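Hastura: mugs on a table
Flukdale Robotics Group, Killstead
Posted Jun 25, 2020

Home | Projects | Gallery | Reports | Contact

This page goes with the Hastura report on learning to move mugs from a table to a rack with two arms. The report has the full method and the tables. The text here is a shorter account for people who came to the gallery first, with pictures of the work further down.

The task

Mugs stand on a table in no fixed arrangement. There is a rack at the back. The arms have to pick up a mug, carry it to the rack and set it down upright without knocking over the ones already in place. Either arm may take any mug it can reach. A mug near the middle can be taken by both, and most of our early trouble came from there.

We chose mugs for a few reasons. They are cheap, they come in many shapes and colors, and a handle makes the grasp depend on which way the mug is turned. A gripper that comes down on the rim works for many of them. It works less well when the handle is in line with the fingers, and for that case the policy has to learn to come in from another side.

How the data was collected

Operators drove both arms by hand controller and recorded 2000 demonstrations. Each one starts from a new layout with eight mugs. The operator was told to clear mugs in any order they liked, and we did not ask for a particular grasp. In our first round in December we had given a fixed order, and the policy trained on that data learned the order better than it learned the mugs. Change one position and it would reach for the place where the first mug usually stood. We threw that round out.

Layouts were drawn by Dvorak, our small layout program. It picks positions and handle directions and shows them on a screen, and a person sets the mugs out to match. It does not need to be exact. Being off by a finger's width makes no difference, and small errors in placement probably help.

Operators were allowed to miss. If a grasp slipped, they tried again and we kept the recording. The only demonstrations we dropped were ones where a mug left the table or a camera stream was missing.

What we compared

The main question in the report is whether the two arms should be trained as one policy or as two. We trained three versions on the same recordings:

One policy that sees all cameras and moves both arms.
Two policies, one per arm, that share the cameras but not their plans.
Two policies with a short message passed between them at each step, saying which mug each arm is going for.

Every version was run for 50 trials on layouts it had not seen. A trial counts as a success only if the rack is filled and nothing has been tipped over. We also noted how long the arms stood waiting for each other, because a safe policy can get a good score by hardly moving.

Result

The single policy did best on success and the message version was close behind it. The two separate policies were clearly worse, and nearly all of their failures were of one kind: both arms went for the same mug and the safety stop ended the trial. When the mugs were placed well apart, the three versions could not be told apart.

On waiting time the order changed. The message version kept both arms moving more of the time. The single policy often held one arm still until the other had let go. We think this comes from the operators, who tended to do the same thing when the rack was getting full.

We also tested with mugs that were never in the training set. All versions lost ground there. Tall mugs were the hardest, as the policies tended to grip them too low and then did not lift them high enough to clear the others in the rack.

Light was the other thing we looked at. The room changes a good deal over a day, and recordings made only in the morning gave a policy that did worse in the afternoon. Mixing sessions from all hours fixed most of this. We did nothing to the images apart from small random changes to brightness.

At the table 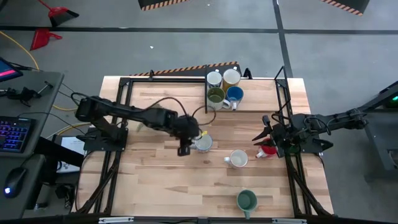 Four mugs in the rack, four on the table, and the left gripper beside one of the white ones.

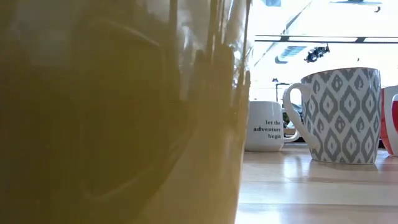

The next set of runs keeps the same table and task and changes only the way the message between the arms is made. At present it is a mug position picked out by the policy itself, and it is sent at every step even when nothing has changed. We want to see if it can be sent only when an arm switches to another mug. That would make it easier to run the two policies on separate computers, where a late message now causes a short stop.

We are also going back through the failed trials by hand. So far we have sorted them into five groups: shared target, low grasp, handle in the way, rack contact and other. The last group is larger than we would like. Most of what is in it looks like a gripper closing too early, but the force readings do not always agree with the video, and until that is settled the group will stay as it is in the report.

Recordings from the final round can be requested through the contact page. Please say which camera streams you need, as the full set is large and has to be copied to a drive. The layout files from Dvorak are small and can be sent by email. We do not share the December recordings.

Next gallery: cable routing
Back to Projects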